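洗衣篮

洗衣篮，又称脏衣篮、衣物篮，部分地区叫洗衣筐，是家庭中用来收集、搬运和暂存衣物的敞口容器。它在衣服脱下之后、收进衣柜之前的整段路上都派得上用场：接脏衣服，搬到洗衣机前，接住洗好的衣服，再端去晾晒或折叠。家里很少有哪件器物像它这样来回跑，一天里可以从卧室走到浴室，又从阳台走回卧室，篮子里装的东西换了两三轮，篮子还是那一只。

本条目主要介绍家用塑料洗衣篮，兼及藤编、柳编和布制品种。带盖的立式脏衣桶和带轮的洗衣车见各自条目。

名称

汉语里“篮”与“筐”的分界向来模糊。一般说来，有提梁或提手、一个人拎得动的叫篮，口大而深、要两手抱的叫筐。塑料洗衣篮两边各有一个提手，要用双手端，照这个标准更接近筐，可是商品名几乎一律写作“篮”，口语也就跟着叫了。南方一些地方把浅而宽的塑料篮统称“胶篮”，装菜装衣不分；北方老人有时仍说“衣裳筐”。

英语中 laundry basket 与 hamper 也常常混用。较严格的用法里，前者敞口、低矮、用于搬运，后者较高、多有盖、长期放在一处。中文的“洗衣篮”和“脏衣篓”大体可以对应这一组区别，但日常购物时两个词经常出现在同一件商品的名字里。

历史

编织容器的历史远早于洗衣机。柳条、竹篾、藤条都轻，湿了不容易散，水又能从缝里漏走，用来装刚从河边或井边洗好的衣服再合适不过。旧式洗衣筐往往很大，满满一筐湿布料分量惊人，常要两个人一前一后抬着走。筐口那道边最费工：篾条到了口沿要折回、绞紧、藏头，编得不好，端几次就会松开，还会钩住衣料。一只筐值不值钱，懂行的人先摸边。

塑料注塑普及之后，洗衣篮的样子变了，原先的很多讲究却留了下来。孔还在，只是从编织自然形成的空隙变成了模具上规规矩矩排好的小孔。边也还在，许多塑料篮的口沿至今做成编织的纹样，颜色也往藤和柳的方向靠。材料已经换过一代，手摸到的那一圈仍然在向老筐致敬，这是洗衣篮最有意思的地方之一！

奥地利日用品研究者英格博格·奥特纳（Ingeborg Ortner）曾为一套家用容器图录撰写洗衣篮部分，图录共收录1,452件敞口篮筐。她提出把塑料篮的口沿单独作为一个分类项目，理由是篮身多半大同小异，年代和来路的线索却常常集中在边上：纹样的疏密，拐角处纹路如何接续，边与篮身是一体成形还是另外扣上。这个办法后来被一些旧货爱好者采用，他们翻看篮子时会先把篮子转一圈，看纹路在哪里接头。

结构

塑料洗衣篮由篮底、篮壁、口沿和提手四部分组成。

篮底一般是平的，有的带浅浅的凸筋。凸筋一来让底部不易下塌，二来把衣物稍稍托起，底下留一层空气。底面也常开孔，湿衣服滴下的水可以漏走，所以装着湿衣服的篮子最好别直接放在木地板上。

篮壁略向外斜，上大下小，几只空篮可以套叠存放。壁上的孔有圆有方，也有细长的槽形。孔的排列首先是通风的问题，其次是强度的问题：孔与孔之间留下的筋就是篮壁的骨架，孔开得过大过密，篮子装满后端起来会扭。设计得好的篮子，孔一排排错开或对齐，远看像布料的纹理，用起来又感觉不出它在变形。

口沿是受力最集中的地方。篮子端起时，衣物的重量沿着壁往上走，最后都落在这一圈上。厚边、卷边、另扣的装饰边，都有加固的作用。前面说的仿编织边通常比壁厚，表面的棱纹还能防滑，手沾了洗衣液也抓得住。

提手有三种常见做法：在壁上开一个横孔；把口沿向外延伸成耳；另装一段向外弓出的把手。开孔最省料，端重物时却容易勒手。弓出的把手占地方，套叠时要留意方向，好处是手指能整个伸进去，抱着一大堆湿毛巾下楼时就知道这点宽裕多么可贵。

形状与尺寸

常见的俯视轮廓有圆形、椭圆形和圆角长方形。圆形的最早，也最接近编筐的老样子，放在墙角却总要浪费一点地方。长方形贴墙省地，边角里又容易卡袜子。椭圆和大圆角的长方形介于两者之间，靠墙不太占地方，里面也没有能藏东西的死角，一伸手就能捞到底，因此很受欢迎。

高度决定用途。矮篮一眼看得到底，适合搬运和临时放在洗衣机前；高篓适合积攒，缺点是最底下那件总要等到最后才重见天日，要是一件没干透的泳衣，打开时的气味会让人记很久。

不少家庭会同时用一高一矮两只：高的在卧室，矮的在洗衣机旁。矮篮每次只装一机的量，装满就洗，篮子本身就成了一把量具。

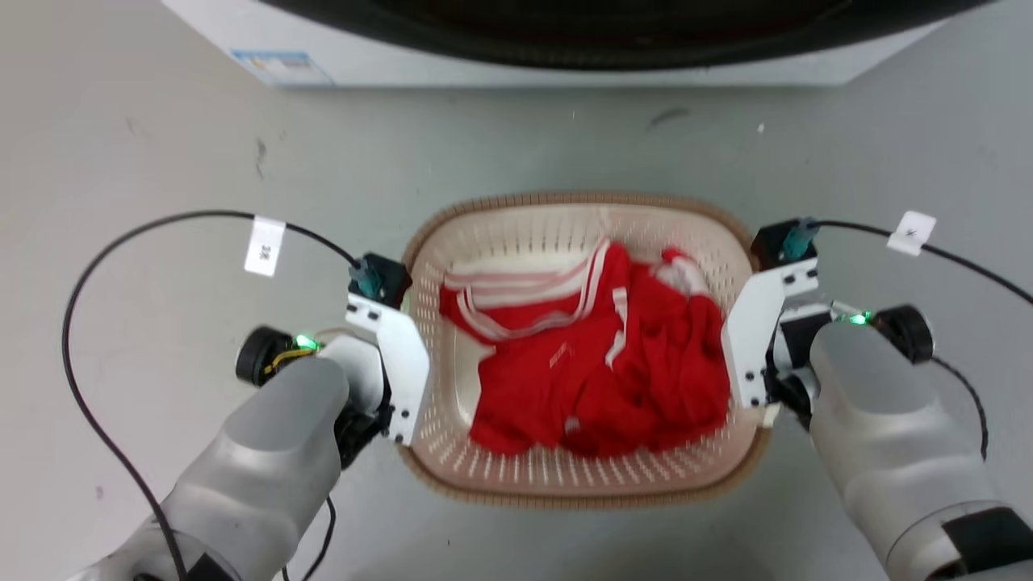
装多少算一篮，各家习惯不同。比较通行的做法是让衣物的顶面大致与口沿齐平，不压实。压实了固然能多装，倒进滚筒后却会成团，洗不匀。滚筒洗衣机需要衣物在里面翻落摔打，留出一点空间，洗净效果往往比多放半勺洗衣液来得明显。

与洗衣机的配合

前开门的滚筒洗衣机与矮篮是一对很好的搭档。门开在正面，位置偏低，篮子放在门前的地上，衣服从机内往外一拉就直接落进篮里，袖子和裤腿不会拖到地面。选篮子时可以量一量门的下沿离地多高，篮子的口沿低于这个高度，开关门时就不会碰。

波轮洗衣机的盖子在上面，弯腰从地上捡衣服就比较累。这时人们多半把篮子搁在凳子上，或者买一只带折叠脚架的篮子。还有人干脆把篮子放在旁边的台面上，洗完一件一件拎出来抖开再放，等于顺手完成了晾晒前的第一道整理。

从机内取衣时有个值得养成的习惯：取完之后用手沿着门封圈摸一圈。小袜子、手帕、孩子的口水巾特别喜欢躲在那道橡胶褶里，等下一机白衬衫进去才现身，后果有时相当鲜艳。

分拣

洗衣篮也是分拣的工具。最简单的分法是深浅两堆，再讲究一点的，把毛巾床单、内衣、外衣、易掉色的单独分开。多只篮子并排，各装一类，分拣就在脱衣服的时候完成了，到了周末不必再蹲在地上翻。

红色衣物在分拣里地位特殊，几乎人人都听说过一件红衣服把整机衣服染成粉色的故事。新买的大红、深红棉质衣物头几次最好单独洗，用冷水，洗完立刻取出。红白相间的衣服更需要留心，例如带白条的运动上衣，它自己身上就有深浅两种颜色，湿着揉成一团久放，红色有可能渗到白条上。检验掉不掉色的办法很简单：用湿的白布在里侧不显眼处按一会儿，看布上有没有颜色。按过没有颜色，就可以放心和同色系的一起洗了。

运动服另有几条规矩。化纤面料的球衣、训练外套吸了汗以后不宜闷着，最好先摊开或搭在篮边晾一晾，再放进篮里等洗。有印花、烫印标志或号码的，翻到反面洗，拉链拉好，魔术贴贴好。柔顺剂会在纤维表面留下一层东西，影响排汗，球衣一般不用。水温以洗标为准。运动队的队服一次洗一整套时，先把每件翻面、拉好拉链再装篮，到了机器前整篮倒进去，省下的时间够喝一杯茶！

Flillix洗衣笔记是一份流传于业余球队之间的小册子，里面把队服管理写得津津有味。它建议每支球队固定用同一只篮子，篮底贴一张防水的清单，写明上衣、短裤和球袜各应有多少件。小册子用的例子是足球队，11件上衣为一篮，缺一件都不开机。读者来信里有人说，自从贴了清单，再没在客场更衣室里到处找过守门员的手套（手套其实不归这只篮子管，但写清单的人把它也列上了）。

材料

聚丙烯和聚乙烯是塑料洗衣篮最常用的两种材料。聚丙烯较硬，形状挺括，适合做带细密孔纹的篮壁；聚乙烯较软，磕碰后不易开裂，软到可以双手一捏把口捏窄，穿过狭窄的门道。两者都不吸水，都怕长期暴晒。放在朝南阳台上的篮子，几个夏天下来颜色发白，手一掰提手根部就出现细纹，这时就该换了。

颜色以白、米白、灰、浅粉和各种棕色为多。浅色篮身配棕色口沿是相当经典的搭配，它让塑料篮在铺着瓷砖、摆着白色电器的洗衣间里多出一点暖意。浅色内壁还有个实在的好处：深色袜子落在里面一眼就能看见。反过来，洗白袜子的人大概会喜欢一只深色的篮子。

藤编和柳编篮至今仍有人做，也仍有人爱。它们好看、透气，缺点是怕潮，又容易钩丝，所以里面常衬一层可拆洗的棉布袋。布制篮可以折叠，撑开时靠上口的一圈钢丝或底部的硬板维持形状，适合小户型和旅行。金属网篮多见于公用洗衣房，结实耐用，放下时响声很大。

近年出现的折叠塑料篮在篮壁中段加了一圈软胶，压下去只剩薄薄一片。折叠处是它的弱点，装湿衣服时重量一大，有的会自己慢慢塌下去。Luner家居词典在“折叠篮”一条中建议，购买时先把篮子撑开，双手按住口沿向下轻压，撑得住再买。

选购

选篮子可以先看边，再看底，最后试提手。口沿内侧用指尖摸一圈，有毛刺的不要，它会钩坏针织衫和丝袜。底部翻过来看浇口处是否平整，凸起的硬点会划地板。提手处装上几本厚书试端一下，感觉得出篮身会不会往中间夹。

Neterance生活百科对家庭用户做过一次征文，收到1,651封来信，谈各自最满意的一只洗衣篮。编者从中摘出的句子里，写到容量的不多，写到提手、重量和“能不能抱在腰上”的却一封接一封。把篮子侧过来靠在胯边，一手揽住，另一只手开门、扶楼梯，这是全世界端篮子的人共同掌握的技艺。有些厂家把篮子的一面做成向内凹的弧形，就是为了贴合腰侧，用过的人往往再也回不去了。

日常使用

空篮子的去处是一个常被忽略的问题。洗衣机顶上、洗衣机旁的窄缝里、阳台晾衣架的下面都可以。挂在墙上也行，提手或边孔正好套钩子。只是不要把它当成永久的储物箱，一旦里面放进了雨伞、旧报纸和一只不知归谁的拖鞋，下一次要用时就得先整理一遍。

衣服进篮之前值得花几秒钟掏一掏口袋。纸巾是头号敌人，洗碎的纸屑会粘满一整机深色衣服，清理起来没完没了。其次是硬币、钥匙和没盖好笔帽的笔。
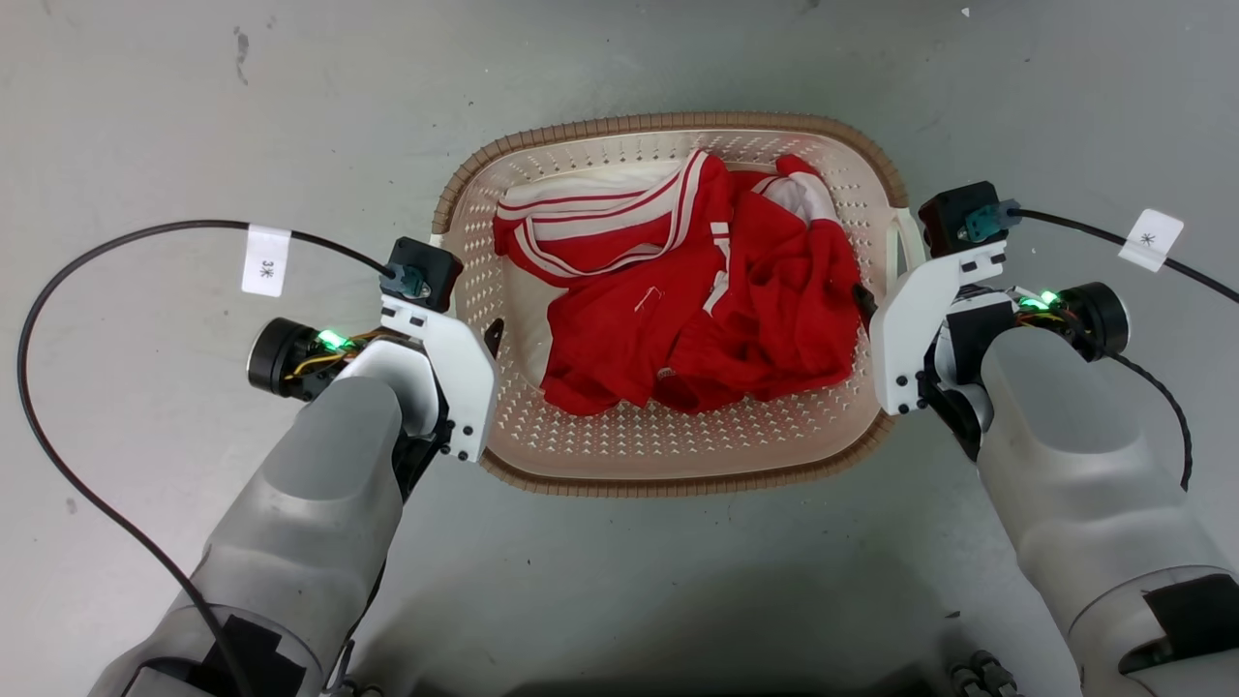
同一只篮子既装脏衣服又装干净衣服，是许多家庭的实际情况，也没有什么大碍，条件是中间擦一擦。篮子内壁会留下汗渍、灰和泥点，特别是孔的边缘。湿布抹一遍，晾干，再去接洗好的衣服就行。家里有婴儿或有人皮肤敏感时，用两只颜色不同的篮子更稳妥，颜色分得开，半夜也不会拿错。

洗好的衣服不宜在篮里过夜。湿衣服堆在一起，最中间的部分干得最慢，早上起来就有一股闷味，只好重洗。烘干的衣服也一样要趁早取出，热着的时候叠最平整，凉在篮里，皱褶就定了形。有人一边看电视一边叠，篮子放在脚边，叠好的摆在沙发扶手上，叠完一篮刚好看完一集，这种节奏很叫人上瘾。

清洁与保养

塑料篮用温水加少量中性清洁剂刷洗即可，软毛旧牙刷最适合对付孔眼和仿编织边的棱纹。棱纹里积下的多半是棉绒和洗衣液干后的残留，先用温水泡软，再顺着纹路刷，横着刷反而会把绒毛压进去。刷完倒扣在通风处，让水从孔里流净。

沾了霉点的篮子可以按产品说明使用稀释的漂白剂擦拭，之后充分冲洗，彻底干了再装衣服，残留的漂白剂会在深色衣服上留下浅斑。漂白剂不可与酸性清洁剂混用。

篮底沾的沙土要常常抖掉。洗衣间地面往往是光面的，一粒沙子压在篮底，推来推去就是一道划痕。搬的时候提起来走，地和篮底都能多用几年。

藤编篮不要水洗，用半干的布擦，缝里的灰用刷子或吸尘器。冬天屋里太干时，可以偶尔喷一点水雾，防止篾条变脆。

修补与再利用

塑料提手断裂后很难粘牢，粘接处一受力又会开。比较可靠的办法是用粗棉绳穿过断口两侧的孔，绕几圈打结，做成一个软提手，握着还挺舒服。另扣的装饰边松脱时，可在内侧用细扎带沿孔固定，扎带的头朝外剪平，免得钩衣服。

退役的洗衣篮去处极多：收玩具，装球，在后备厢里防止购物袋东倒西歪，铺上旧毛巾给猫睡（猫未必等它退役）。孔多又漏水，拿来在院子里冲洗土豆和胡萝卜也很顺手。Kioko手作年刊登过一种做法，把旧篮的孔当作绣布的网格，用彩色毛线穿过一排排小孔，绣出条纹和菱形。细长的孔适合绣横纹，圆孔适合十字针，孩子也能上手，绣完的篮子放在门口装围巾手套，谁看了都想问一句是在哪里买的。

相关条目

脏衣篓；洗衣袋；晾衣架；滚筒洗衣机；衣物分拣；柳编；藤编；运动服的洗涤；洗标

本条目最后修订于2022年3月23日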